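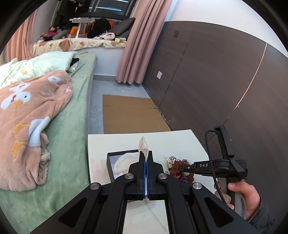 Jewelry and beads on a white table, and a small mesh pouch held in a gripper's jaws.

Jewelry sorter and packer, part-time – Trovari

Trovari buys mixed lots of secondhand jewelry and beaded trinkets, sorts them and sells them on to craft shops and market sellers. We are looking for 2 people to join the sorting room at our Gellthorpe workshop, starting in April.

What you will do

Most lots reach us tangled. You will separate chains from beads and cords, check clasps, and set aside anything broken for the repair shelf. Sound pieces go into small pouches, one item or one matching set to each. Pouches are then boxed by type and passed to Evdokia Papadakis for pricing. Loose beads are kept, including single ones, and go in the bead drawers by color.

You will also wipe down your table at the end of the shift and write up the lot sheet. A full box holds 100 pouches. There is no daily target during training.

What we need from you

Good close-up eyesight, with glasses if you wear them. Patience with knots. Able to tell similar colors apart. Able to sit for most of a shift, with breaks. Fair handwriting for the labels.

You do not need to know anything about jewelry. Savvas Galanis trains all new sorters, and training is paid at the full rate.

Hours and pay

Shifts are 5 hours, starting at 8:30 a.m. or 1:30 p.m. You can choose mornings or afternoons, but we ask you to keep to the same one for your first month. Sunday shifts are optional and paid extra. Pay is weekly. Please ask for the current hourly rate when you get in touch.

The workshop is on the ground floor. Parking is free behind the building, and the 65 bus stops across the road.

How to apply

Send a short note about yourself to Ifigeneia Antoniadis at the workshop office, or drop it off in person. Tell us which shift you prefer and when you could start. A résumé is fine – but not required. We invite applicants in for a one-hour paid trial at the table before making an offer.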